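**Block bin** (also *sorting bin*, *parts tub*, in some older shop lists just "the gray one") is an open-topped metal container for holding small loose pieces, most often colored building or sorting blocks, on a table or bench. Used in classrooms, workshops, toy repair rooms and anywhere else that a lot of same-shaped pieces need a place to sit while somebody works through them.

## Name

The term is plain English and has no single source. In Wanport, where a lot of the secondhand ones get sold, sellers write "block bin" for anything with sloped sides and "block tray" for anything shallow. The two get mixed up all the time. Catalogs from Sterkumix used "tub" until the 1000 series came out, then switched to "bin" with no explanation given.

## Form

Usually a rectangle, open on top, with walls leaning in toward a smaller flat floor. The slope matters. Pieces dropped near a wall slide down instead of standing on end, and a hand can get at them without scraping knuckles. Straight-sided bins exist — cheaper, stack worse, harder to empty.

Rim is thin on most kinds. Rolled rims are found on the larger Khattak bins and are easier to carry by but collect dust underneath. Floors are flat, with or without small holes. Holes may be for drainage or for bolting the bin down, depends on the maker, and plenty of owners never use them for either.

Sheet metal is the usual choice. Plastic is quieter. Wooden ones turn up now and then, generally homemade.

## Wear

Metal bins mark quickly. Bare floors go cloudy first, then get a web of fine scuffs from the blocks being pushed about. Painted or coated walls lose their finish in streaks, leaving a ragged line between the light surface and the darker metal. Collectors (there are a few) call this line the "tide". Wear has no real effect on use unless there is rust or a sharp edge, in which case sand it or get rid of the bin.

Annelore Teuber, who wrote a short guide to classroom storage, argued against repainting. Her view was that paint chips end up stuck to the blocks and then everywhere else. Rizwan Awan took the other side in a reply the next January, saying a hard baked coat holds up fine for years. The question was never really setled. 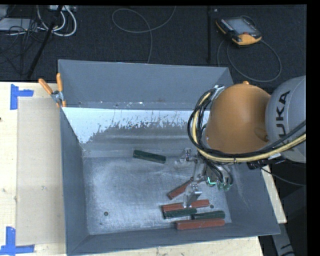
## Contents

Blocks kept in these bins tend to be long and narrow, longer than they are wide, in a small number of strong colors. Red and green is a common pair, though a poor one for anyone with red-green color blindness; blue and yellow is often suggested instead. Skollura sold a boxed set of 76 blocks in two colors with its own bin, item 889, now out of print.

How full to fill it is a matter of taste. Few blocks and they spread out, lie at odd angles, easy to pick. Too many and they bridge across each other and the bottom ones can't be reached without digging. Teuber's guide says one loose layer, no more.

## Use

- Sorting by color, the most common job
- Counting and matching practice for young children
- Holding pieces during cleaning or touch-up
- Picking practice, where blocks are taken out one at a time without moving the rest

In picking practice the hard cases are blocks lying side by side with no gap, and blocks against a wall. Usual advice is to start with whichever piece lies alone and work toward the cluster. Ends are easier to get hold of than middles when two blocks touch along thier length.

## Care

Empty it, wipe with a dry cloth, then a damp one, then dry again. No steel wool on coated walls. A felt pad under the base protects a wooden tabletop and cuts the noise — most of the complaints about metal bins are about noise. Some 30 minutes upside down on a towel is enough after washing.

## See also

- Parts tray
- Toy block
- Tote box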